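Stollevden verpflichtet Fotis Triantafyllou als neuen Cheftrainer

Football-Zweitligist baut die Offensive Line um und startet im Juli in die Vorbereitung

Die Stollevden Footballer gehen mit einem neuen Cheftrainer in die kommende Saison. Fotis Triantafyllou übernimmt die Mannschaft von Emiliano Nieto, der dem Verein als Jugendkoordinator erhalten bleibt. Der Vertrag läuft über zwei Jahre.

Triantafyllou war zuletzt Offensive Coordinator in Callano. „Wir müssen vor allem im Laufspiel stabiler werden“, sagte er bei seiner Vorstellung. In der vergangenen Saison kam das Team auf 1.745 Yards am Boden. 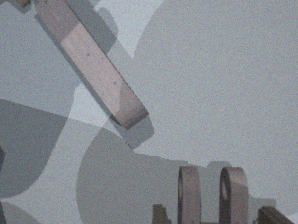

Zum Trainerstab gehört künftig auch Hạnh Quan, zuständig für die Defensive Backs. Zum ersten Camp im Juli werden 50 Spieler erwartet. Das Auftaktspiel findet zu Hause statt, Kickoff ist um 15 Uhr. Für die Haupttribüne stehen 760 Sitzplätze zur Verfügung, der Vorverkauf beginnt im Juni.

Pressekontakt: Ngọc Vũ, Geschäftsstelle Stollevden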